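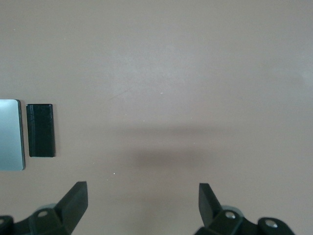 Home | News | Business | Schools | Opinion | Contact

Kondale's "paperless by summer" plan leaves plenty on paper

By Chantal Marchand
6th May

Print this story | E-mail this story

The town of Kondale says it will stop mailing utility bills to most households this summer and save enough on postage and printing to hold water rates steady for a year. The first claim is probably true. The second deserves a longer look than it got at the council meeting where the plan was approved, after a discussion that took up less time than the argument over parking behind the library.

Under the plan, every account will be moved to online billing unless the customer asks to keep getting a paper bill. Those who ask will be charged a fee each quarter. The amount of that fee has not been set. The council voted anyway.

The online system will be run by Dredlow, a billing company that already handles parking tickets for the town. Residents who have tried to contest one of those tickets may have their own thoughts about that. Dredlow's presentation to the council ran to 40 slides, of which one dealt with what happens when a customer can't log in. It said support would be "right-sized."

Asked what that meant, Bayu Tambunan, the town's finance director, said phone help would be available during business hours. Asked how many people would be answering the phones, he said the contract was still being worked out.

"Folks bank online, they shop online, they renew their car tags online," Tambunan said. "This is not a big leap for anybody."

It may be a bigger leap than he thinks. The town ran a trial over the winter, starting in January, and invited 3,000 households to sign up. The report handed to the council says the trial was "well received." It does not say in the summary how many households took part. That number is in a table near the back, and it is 118.

Tambunan said the low turnout came from the timing of the letter, which went out right after the holidays. He also said the people who did sign up were happy. That would be more convincing if they had not been, by definition, the people who wanted to sign up. A trial made up of those already keen on the idea can't say much about how the rest of the town will manage when they are switched over without asking.

Even in that willing group there were problems. The report lists 11 late payments among the trial households and puts them down to "user adjustment." Late fees on those accounts were waived. There is no promise in the plan that late fees will be waived for anyone this summer, and when council member Khairul Osman asked for one, he was told it could be looked at in the fall. By then, of course, the first round of late fees will have gone out.

Osman was the only member to vote no. He said afterward that he is not against online billing and pays most of his own bills that way.

"I'm against being told it saves money by somebody who can't tell me what it costs," he said.

That is the part of the plan that is hardest to pin down. The savings figure the town has been using counts the full cost of printing and mailing every bill to every customer. But the town will still be printing and mailing bills to those who opt out, and it will still have to mail shutoff notices to everyone – state rules require those to be on paper, Tambunan confirmed. The envelope machine in the basement of Town Hall is on a lease with time left to run. So is the postage meter. None of this has been taken out of the savings.

Nor has Dredlow's fee been put in. The company will be paid per account per month, at a rate the town says it can't release until the contract is signed. It is hard to see how a rate freeze can rest on a savings number with the biggest cost left blank. Tambunan said he was "comfortable" with the math. He did not share it.

At the senior center on Raju Avenue, where the plan was a topic over coffee, the mood was mixed. Effie Matheson, who has lived in Kondale since she was married, said she would be fine with a computer bill so long as she could still walk in and pay it at the window with a check.

The town's handout doesn't mention the window. A clerk at Town Hall said it was staying open "as far as we know." Tambunan said there were no plans to close it, then added that window hours are reviewed every year along with everything else.

Mawar Pangaribuan, who rents out four units on the east side, had a different worry. Her tenants' water bills come to her, and she passes them along with the rent. She said the trial version of the website allowed one account per e-mail address, so she would need four addresses to handle four units.

"I called and they said a lot of landlords just make extra e-mails," she said. "That's their fix."

A Dredlow spokesman said in a written reply that the company is "always improving the account experience" and that a multiple-property feature is planned. He did not give a date.

Other towns have gone this way, and supporters point to nearby Jernia, which switched its billing over two years ago. Jernia is often brought up as a success, and was brought up several times at the meeting. It is true that the town mails far fewer bills than it used to. It is also true that Jernia raised its water rates the following year. Officials there have said the increase was for a new pump and had nothing to do with billing, and there is no reason to doubt it. But it does show that a town can save on stamps and still end up charging more for water, and a rate freeze is what residents here have been told to expect.

The phrase "hold rates steady" appears on the front of the handout going out with this month's bills. On the back, in smaller type, it becomes "help hold rates steady, subject to annual review." Those are two very different promises, and only the second one appears in the measure the council passed.

There is a fair case for sending fewer bills through the mail. Paper bills get lost, they show up late, and plenty of people throw away the envelope and pay online already. If the town had offered the switch as a choice, with a small discount for those who took it, it might have had thousands of accounts moved over by now with hardly a complaint. It chose to make paper the thing you have to ask for and pay extra to keep.

Customers who want to go on getting a paper bill must fill out a request form. The form is on the town's website. Tambunan said printed copies would be at the front desk of Town Hall "within a couple of weeks," and that requests by phone would not be accepted, as a signature is needed.

The council is due to vote on the final contract with Dredlow at its next regular meeting. The paper bill fee is expected to be set the same night. Public comment will be taken before the vote, with speakers limited to three minutes each. Sign-up to speak is online.

Print this story | E-mail this story

Get local headlines in your inbox every morning. Enter your e-mail address to sign up for our free newsletter. You can unsubscribe at any time.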